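Furniture and Joinery, Unit 6: Doors, Panels and Why They Stick
Handout to go with the December lecture. N. Fagundes

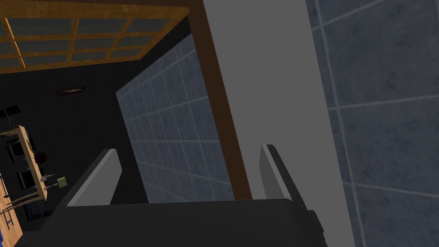

Fig. 1. Flat gray panel with a dark brown wooden post along its left edge (computer rendering).

Wood moves. It takes up water from the air and swells across the grain, then dries and shrinks, and it will go on doing this long after the maker is dead and the glue has given up. Along the grain it hardly moves at all. Most of this unit follows from those two facts, as do most of the complaints I get from former students.

Frame and panel. The panel sits in a groove and is left free to slide. Do not glue it. Every year someone glues it, and every year there is a loud crack in the storeroom around the time the heating comes on.

Gaps. The Drimaleo workshop books list 714 doors, and the clerk wrote "eased" next to a good many of them, meaning somebody went back with a plane and apologized. Leave more room on a dry day than on a damp one.

Finish. Coat both faces. A door painted on one side only will cup, usually toward the customer.

Reading: Trindade, "Notes on the Grivdale Cupboards," first 10 pages. He is wrong about hinges – we will get to that.

For next time: measure one door at home, top, middle and bottom, and bring the numbers. If all three match, measure again.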